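Solid wood interior doors - worth the money or not?

draftyhall
Posted Sunday, April 26, 2020

We're replacing the doors upstairs and the salesman at Fevthorpe is pushing solid wood hard. 422 dollars a door before hardware. He says they'll cut the noise between the bedrooms and the hall and "pay for themselves." The hollow ones I priced in January were under 200. Has anyone measured a difference, or is this just what people say after they've spent the money?

moss_and_mortar
Pay for themselves how? Are you charging your kids rent by the decibel?

We did the whole upstairs in solid four years ago. It's quieter. I wouldn't go back.

plumbbob68
Quieter compared to what, though? I hear this all the time and it's always somebody who changed the door, the carpet and the weatherstrip in the same month. Sound goes under the door. You can hang a bank vault in there and if there's a big gap at the bottom you'll still hear the TV.

moss_and_mortar
Same carpet, same gaps. I didn't change anything else. Believe it or don't.

tworoomsdown
I'm with plumbbob68 mostly. We had an Irkex solid slab put on the home office and paid more than 2000 for the job with the new frame. I can still follow every word of my husband's calls. The door does feel nice when you close it, I'll give it that.

draftyhall
That's sort of what I'm afraid of. Did you put a sweep on the bottom?

tworoomsdown
No. Installer said we wouldn't need one. He also said he'd come back to fix the latch.

plumbbob68
Spend 68 bucks on perimeter seals and a sweep first. Do one room. If you can't tell, you've saved yourself a pile of money. I'd also ask Fevthorpe what they mean by solid, in writing. Some places say solid wood when they mean solid core with a skin on it. Go look at the edge of the slab in the store. A panel look and a brown grain tell you nothing about the middle.
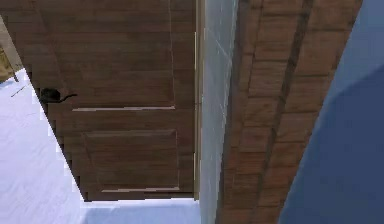 Lever handles are the other upsell. They'll quote you a nice price on the slab and then make it back on black hardware. Amthorpe had the same style for way less when I looked, though their latches are junk.

moss_and_mortar
My Amthorpe latches are fine.

plumbbob68
Give them another winter.

Amin_St_duplex
Does anybody know if the old hinges will hold a heavier door? Mine are original to the house and two of the screws just spin.

draftyhall
Going to try seals on the back bedroom and see. Not signing anything yet.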